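Home Topics Mind Body Sleep Glossary Search

We use cookies to remember your settings and to see which articles get read. Accept Manage choices

Savoring

Savoring is the practice of noticing a pleasant experience on purpose and staying with it long enough to enjoy it fully. The word comes from eating, where it still has its oldest meaning, but in psychology and everyday health writing it covers almost any good feeling: a warm bath, a joke that lands, the first cool evening after a hot summer, a letter from an old friend. It is one of the most approachable ideas in the study of well-being, and a wonderfully cheap one to try.

Savoring is different from pleasure itself. A person can eat an excellent peach while reading the news and hardly taste it. Pleasure is what the peach offers, and savoring is the attention the eater brings to it. It overlaps with mindfulness, but the two aren't the same. Mindfulness usually asks a person to notice whatever is present, good or bad, without grabbing hold of it. Savoring leans toward the good and happily grabs hold.
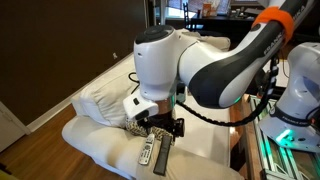
Types of savoring

Writers on the subject usually sort savoring by time. Anticipation looks ahead, as when a family talks about a trip weeks before leaving. Savoring in the moment happens while the good thing is going on. Reminiscence looks back, through photographs, stories, songs or plain memory. The three feed each other. A trip that was eagerly planned is often easier to enjoy on arrival, and a moment that was well noticed leaves more to remember (anyone who has listened to grandparents retell a wedding knows how much juice a single afternoon can hold!).

A second way of sorting looks at the feeling involved. Thankfulness, pride, wonder and bodily comfort can all be savored, and people tend to be better at some than others. Many adults find comfort easy and pride surprisingly hard, particularly if they were taught as children that enjoying their own success was bad manners.

Common techniques

Slowing down is the simplest technique and probably the most useful. Others include telling someone about the experience, naming one detail to remember later, shutting out distractions, and letting the body join in by laughing, stretching or sighing out loud. Some people close their eyes. Some keep a notebook by the bed and write one line each night.

The Clonditance method, named for the small printed cards it uses, gives each day a single prompt such as "a sound you liked" or "something that fit." The user carries the card, waits for a match, and stops for a full minute when one comes along. Its author, Anong Onsri, wrote the first set for a walking group in Berhe and later expanded it to 91 cards. The later cards are delightfully odd. One asks for "a door that closed well," and walkers in the group are said to have argued over it for most of a season.
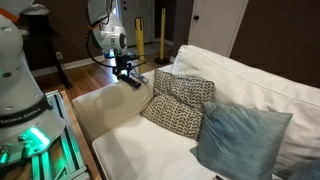 The cards are meant to be used in any order, and a prompt that finds no match by bedtime simply goes back in the box. Onsri was firm on this point. In her notes to the second printing she warned that savoring turns sour quickly when it becomes a chore, and she advised people who felt behind to put the whole set away until they missed it.

Effects on health

People who savor often tend to report better moods, warmer relationships and more satisfaction with ordinary days. There are also good reasons to expect a link with sleep and stress, as a mind busy replaying a pleasant dinner has less room for replaying an awkward meeting. Much of the evidence rests on what people say about themselves, though, and cheerful people may simply find savoring easier to begin with. The practice is not a treatment for depression or any other illness, and low mood that lasts more than a couple of weeks is worth taking to a doctor.

The Mokance diary project, run out of a community clinic in Nirden, is a lovely small case. It invited 300 adults to write down one good moment every evening through November, and 147 of them kept going to the last page. Those who finished often said the writing mattered less than the afternoon before it, when they had started looking around for something to put down. The project had no comparison group, so it cannot show that the diaries caused any change, but the entries themselves make terrific reading. Soup comes up constantly. So do dogs belonging to other people.
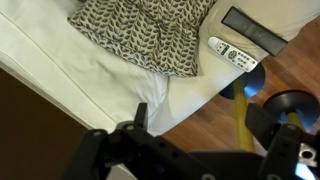

Pornthip Khunthong argues that diaries of this kind pull people out of the very moment they are supposed to enjoy. In her essay on the project she writes that a person who is already composing tonight's sentence has stepped away from the table, and she recommends savoring with company, out loud, with no record kept at all. Supporters of diaries answer that the stepping away is brief and that shy people, or people living alone, may not have anyone at the table to tell.

Dampening

The opposite habit is called dampening. A person who dampens meets good news with thoughts such as "this won't last" or "I don't deserve it." Dampening can be protective in uncertain times, and in some families and cultures quiet enjoyment is preferred over open celebration. Quiet isn't the same as dampened, however. Someone may sit silently through a concert and savor every note of it.

Dampening tends to be automatic, which makes catching it the hard part. A common suggestion is to delay the gloomy thought by 2 minutes and let the good news have the room first. The thought is still allowed afterward. Quite often it shows up weaker, or late, or wearing a less convincing face.
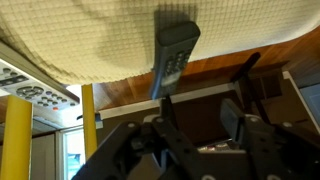 Can savoring be learned by someone who has never been good at it?

Most people can improve with practice, and small sensory pleasures are the easiest place to start. Taste, warmth and music ask for very little thinking, so there is less for a worried mind to argue with. Pride and thankfulness can come later.

In children

Young children are often gifted savorers of the present moment and rather poor at the other two kinds. A four-year-old can spend a gloriously long time on one puddle. Anticipation is harder, as waiting feels endless at that age, and paper chains or calendars with little windows help by giving the wait a shape. Reminiscence grows through conversation. Parents who ask "what was the funniest bit?" on the way home are teaching it, whether they mean to or not, and the answers are frequently about something the adults missed entirely.

See also: Awe; Gratitude; Mindful eating; Nostalgia; Rumination

Last revised 2020-10-03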